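Reading time: 4 minutes

Why did the robot drop the jar?

A robot hand that drops something has failed, and engineers call the cause of a failure a fault. Finding the fault takes longer than seeing the drop. This page follows one fault from start to finish.

How a two-fingered hand holds things

A gripper is a hand with very few parts. The Solen gripper has two fingers. Both move inwards at the same time and stop when they meet something solid. Each finger has a pad on the inside, and the pad stops the object from sliding.

The force that stops the sliding is called friction. Friction depends on two things: how hard the fingers squeeze, and what the two surfaces are like. A rough surface usually gives more friction than a shiny one.

Before a robot can use its hand well, it needs examples. A person holds a gripper of the same shape, with a camera on it, and does ordinary jobs with it at an ordinary desk. The computer, which in this project was called Tosik, then studies the recordings.

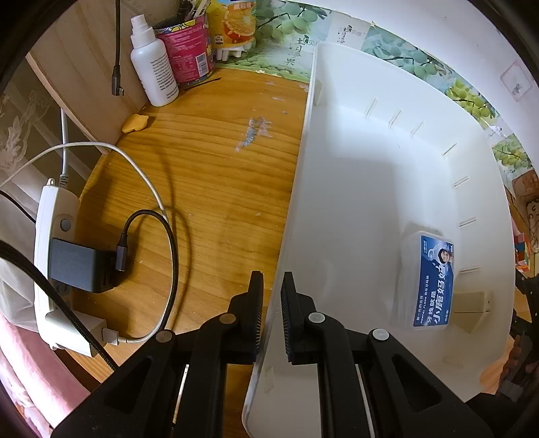
The gripper has to go near many sorts of object in this work, some with thin edges and some with flat sides. A thin edge is easy to close on, but it gives the pads only a small area to press against. A flat side gives them more.

What went wrong

In November the robot was given 26 lifts to do. It failed 7 of them. Each time, the fingers closed, the arm rose, and the object slid down and fell.

Dexter Talavera, the engineer in charge of testing, wrote down every failed lift. His list showed a pattern. All the dropped objects had a smooth top, and the robot had gripped each of them too high up.

A smooth, round cap is a poor place to hold something. The fingers touch it along two narrow lines, and the weight hangs underneath. The square base of a jar is better, if the fingers can get down to it.
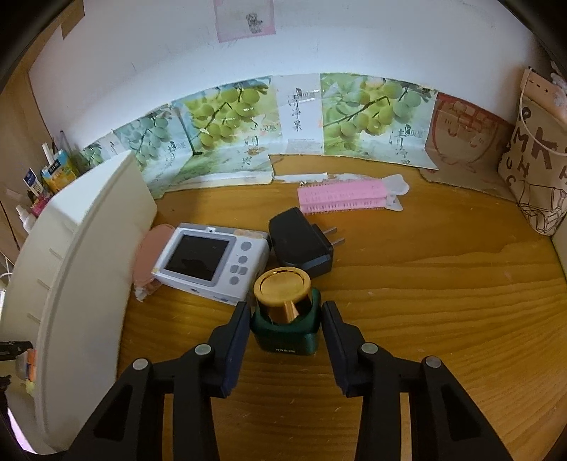

Finding the fault

There were two possible causes. The squeeze might have been too weak, or the fingers might have been in the wrong place.

Talavera tested them one at a time. If you change two things together, you cannot tell which one made the difference.

First he made the squeeze stronger. The robot still dropped things. Then he put the squeeze back as it was and measured the height of the fingers. They were stopping around 4 millimetres above the place Tosik had chosen. A screw in the arm, made by Cruzado, had worked loose — a very small movement at the screw became a larger one at the fingertips.

The screw was tightened and the height was measured again before any more lifts were tried.

Why a dropped jar is a safety matter

A jar can break, and broken glass can cut. A heavier object could land on a foot. For this reason the robot's work area, called the Skadton cell, has three rules:

1. People stay outside the line on the floor while the arm is moving.
2. After a drop, the arm stops and waits for a person to restart it.
3. The arm is switched off before anyone picks up what has fallen.

The second rule was added after this fault. Until then, the robot had simply gone on to the next lift.

Words to know

Fault: the cause of a failure.
Friction: the force that resists sliding.
Gripper: the part of a robot that holds things.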